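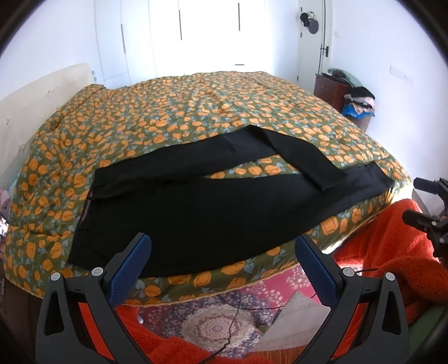

tulipquilt wrote:
I need some opinions on folding black pants, because I've been doing it the same way since college and my drawer is a disaster. I always hold them up by the waist, shake them, and fold them in the air, and they come out crooked every single time. So lately I've switched to laying them out flat on the bed, right on top of the green quilt with the big orange tulip-like flowers (my favorite thing in the whole room!), and bringing one leg over on top of the other. Black on a print like that is easy to see, so I can tell right away when a leg is wandering off at an angle. Is everybody else doing leg over leg first, or waist to hem first?

Share (2) | Print | E-mail this thread

slowlaundry wrote:
Leg over leg, always, and then thirds from the hem up. But I'd skip the bed, tulips or no tulips. A mattress gives under your hands and you end up pressing creases in where you don't want them. I use the kitchen table and it has saved me so much ironing over the years.

tulipquilt wrote:
Oh, I did try the table, but mine is tiny and the legs hang off the end! With the bed I can spread the whole pair out sideways, waist on the left, and walk along smoothing as I go.

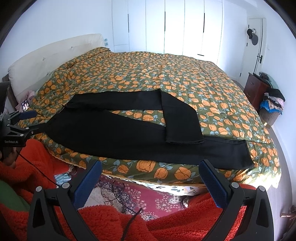 The part I keep fussing over is the hems. If I match those up first, the waist is off by an inch or so, and if I start from the waist the hems don't meet.

pinsandhems wrote:
Start at the waist and let the hems do what they like, I say. Half my pants have one leg a hair longer than the other anyway.

slowlaundry wrote:
Have to disagree there, pins. Match the inside seams and both ends mostly take care of themselves.

2 comments

marmaladecat: Tried the seam thing tonight on my old work pants and they sit much flatter in the drawer. Thank you!

pinsandhems: Still a waist person, sorry. Lovely quilt, though.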